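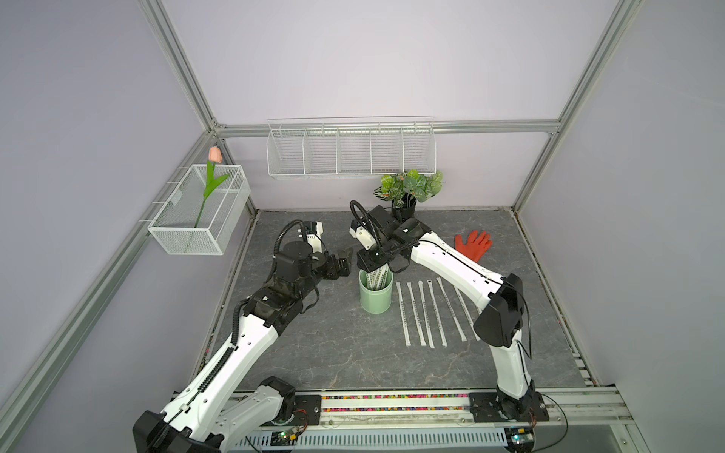 양팔 셀 오른팔 그리퍼, 집은 상태에서 안 풀리는 문제

haziq_s
양팔 셀에서 종이 포장 빨대를 컵에 넣고 빼는 작업을 돌리고 있습니다. 제어 소프트웨어는 Genodum이고 두 팔 다 두 손가락 그리퍼입니다. 왼팔은 멀쩡한데 오른팔만 가끔 열림 명령을 받고도 손가락이 안 벌어집니다. 그 상태로 다음 동작으로 넘어가서 컵을 끌고 올라간 적이 두 번 있고, 한 번은 컵이 날아가 뒷벽에 맞았습니다. 다친 사람은 없습니다.

로그 기준으로 1,627회 중에 40회 발생했습니다. 에러 코드는 안 뜨고 위치 피드백만 닫힘 값에 머물러 있습니다. 전원을 껐다 켜면 한동안 괜찮습니다. 비슷한 증상 겪어 보신 분 계신가요.

manalastas
손목 쪽 케이블부터 보세요. 오른팔이 컵 위에서 아래로 꺾여 들어가는 자세면 손목 위로 루프가 크게 서는데, 그 자세에서만 커넥터가 당겨지는 경우가 있습니다. 저희도 Sulero 납품 설비에서 같은 일이 있었고 통신선 한 가닥이 반쯤 나가 있었습니다.

zoia_st
저는 케이블은 아닐 것 같습니다. 통신이 끊겼으면 위치 피드백도 같이 끊기거나 타임아웃이 떠야죠. 값이 계속 올라온다면 모터가 열려고 하다가 전류 제한에 걸린 쪽이 맞습니다. 닫힘 힘을 얼마로 주고 계세요?

haziq_s
닫힘 전류 제한은 200mA입니다. 열림도 같은 값입니다.

zoia_st
그럼 거의 확실합니다. 여러 개가 꽂힌 컵 안으로 손가락이 들어가면 벌어질 공간이 없습니다. 바깥쪽이 컵 안벽이나 다른 빨대에 걸리고, 제한 전류에 닿으면 모터는 그냥 멈춥니다. 에러가 아니니까 코드도 안 나옵니다. 빈 컵으로 돌려 보세요.

manalastas
그런데 그 설명이면 전원 재투입하고 한동안 괜찮다는 게 안 맞습니다. 기계적으로 걸린 거면 껐다 켜도 같은 비율로 나와야 하는데요.

zoia_st
재투입하면 홈 위치부터 다시 잡으니 오프셋 오차가 초기화됩니다. 오래 돌리면 조금씩 밀려서 다시 걸리는 거고요.

manalastas
추측이네요. 선 흔들어 보는 데 5분이면 됩니다. 그것부터 하는 게 순서라고 봅니다.

hakim_ngau
원인보다 먼저, 열림 확인 없이 다음 동작으로 넘어가는 것부터 막으세요. 열림 명령 뒤에 위치 값을 읽고, 목표에 못 미치면 그 자리에서 정지. 컵이 날아갔으면 다음에는 사람 쪽으로 날아올 수도 있습니다. 앞쪽에 가드는 있습니까? 그리고 작업 중에 셀 안으로 손 넣지 마세요. 걸린 빨대를 사람이 빼 주면 눌려 있던 손가락이 갑자기 벌어집니다.

haziq_s
앞쪽은 열려 있습니다. 비상정지는 오른쪽에 있고요. 걸렸을 때 장갑 끼고 손으로 빼 준 적이 몇 번 있는데 앞으로는 안 하겠습니다.

hakim_ngau
장갑은 끼임에는 도움이 안 됩니다. 구동 전원을 내리고 빼세요.

suryani_y
Pelupessy 펌웨어 쓰시는 분들은 열림 완료 신호를 믿으면 안 됩니다. 제가 쓰는 버전은 모터가 멈추기만 하면 완료로 올립니다. 도달했는지는 따로 비교해야 합니다. 매뉴얼 개정판에 한 줄 나와 있습니다.

haziq_s
중간 결과 올립니다.

오른팔 손목 케이블은 여유를 더 주고 다시 고정했습니다. 피복에 눌린 자국은 있었는데 도통은 정상입니다. 이 상태로 돌려도 증상은 그대로였습니다.

빈 컵으로는 1,144회 돌려서 한 번도 안 나왔습니다. 빨대를 다시 채우니 한 시간도 안 돼서 나왔습니다. zoia_st 님 말씀이 맞는 것 같습니다.

말씀하신 대로 열림 명령 뒤에 위치 비교를 넣었고, 못 미치면 양팔 다 정지합니다. 펌웨어도 suryani_y 님이 쓰신 것과 같은 동작을 합니다. 완료 신호는 이제 안 씁니다.

manalastas
케이블이 원인이 아니었던 건 인정합니다. 다만 눌린 자국이 있었으면 그 선은 교체하세요. 반복 굽힘이면 언젠가 나갑니다.

zoia_st
열림 전류만 올려서 해결하지는 마세요. 컵이 벌어지거나 넘어갑니다. 열림 폭을 줄여서 빨대 하나 놓을 만큼만 벌리고, 위로 빠져나온 다음 전체로 여는 게 낫습니다.

haziq_s
폭 줄이는 쪽으로 해 보겠습니다. 케이블은 Andix에 주문 넣었고 앞쪽 가드 견적도 같이 받는 중입니다.

suryani_y
폭 줄이면 이번엔 종이 포장이 손가락 패드에 붙어서 안 떨어질 수 있습니다. 저는 그것 때문에 패드를 바꿨습니다. 해 보시고 결과 남겨 주세요.

문의: 게시판 운영팀 | 게시글의 저작권은 작성자에게 있습니다 | 맨 위로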